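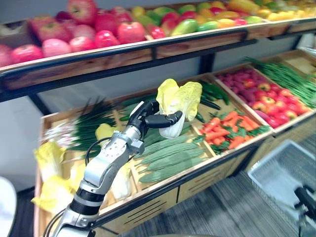 About Stolness

Stolness makes cordials, shrubs and bitters for bars and restaurants. The company was started by Ok-hee Shim and Svetozár Machala, who had worked together behind the bar at Jirken and were making most of their own mixers there by the end.

Production is in small batches. Fruit and botanicals are steeped cold, pressed, filtered and then blended to a fixed sugar and acid level, so that a recipe written for one batch will work with the next. A standard batch is 576 bottles. Each is held for 48 hours before release and tasted against a kept sample from the batch before.

The range

The core range has not changed much. Yeom, our dry citrus cordial, is still the one most bars order first. Seasonal lines are released in small numbers and are not repeated — the current one is a rhubarb shrub, available until July. Opened bottles should be kept in the fridge and used within 3 weeks.

People

Ok-hee Shim — recipes and blending
Svetozár Machala — production
Mehrangiz Heydari — trade accounts and deliveries
Jae-hoon Wi — bar training

Training

Jae-hoon runs sessions for bar teams at our premises or at yours. A session lasts around 2 hours and covers dilution, acid balance, batching and storage. Trade customers are not charged.

Trade orders are taken by the case, through the order form or through our distributor, Promico.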